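Section 4: Setting Up the Countertop Water Filter

These steps cover the Nanex countertop unit with the standard faucet adapter. If your kitchen has a pull-out spray faucet, stop and order the hose kit first. The adapter will not seal on it.

Before you start

Clear a space beside the sink. The unit needs 2 inches behind it for the hoses. Wash your hands and keep the cartridge in its wrapper until step 4.

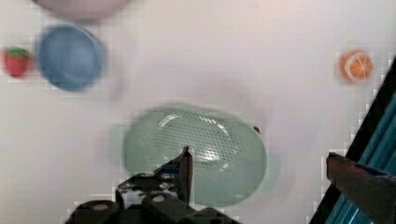
1. Unscrew the aerator from the end of the faucet by hand. If it is stuck, wrap it in a cloth and use pliers. Keep the aerator and its washer in a bag – you will want them if you move.

2. Press the flat rubber washer into the adapter and thread the adapter onto the faucet. Finger-tight is enough.

Caution: Do not use thread sealant on the adapter. It can get into the diverter valve and hold it open. 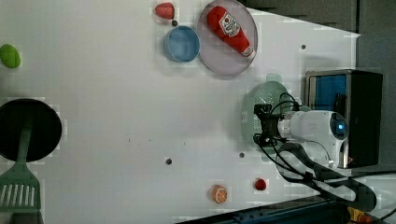
3. Push the white hose into the port marked IN and the blue hose into the port marked OUT. Each hose should go in nearly 1 inch. Tug gently. A hose that slides out was not cut square, so trim the end and try again.

4. Unwrap the cartridge, wet the O-ring with tap water, and lower it into the housing. Turn it clockwise until the arrows line up.

Note: Older Hitance housings have no arrows. Turn the cartridge until it stops. 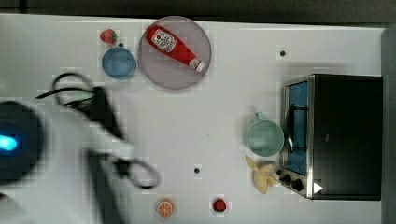

5. Run cold water only, at low flow, with the diverter set to FILTER. The first water may look gray from carbon dust. Let it run for 3 minutes and throw it out.

6. Check both hose ports and the adapter for drips. A slow drip at the adapter usually means the washer is folded. Shut off the water, take the adapter off, and lay the washer flat.

7. Set the dial on the lid to the current month. The cartridge is good for 1,000 gallons or one year, whichever comes first. A unit started in December is due again the next December.

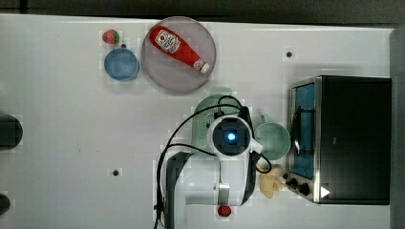
Storing the unit

Drain the housing and remove the cartridge if you will be away for more than 4 weeks. Do not leave the unit where it can freeze. Throw away a used cartridge that has dried out.

Section revised by Elsa Mäkelä

Related items
Replacing a Nanex cartridge
Lysenko hose kit for pull-out faucets
Rokordale hard water notes
Diverter valve does not return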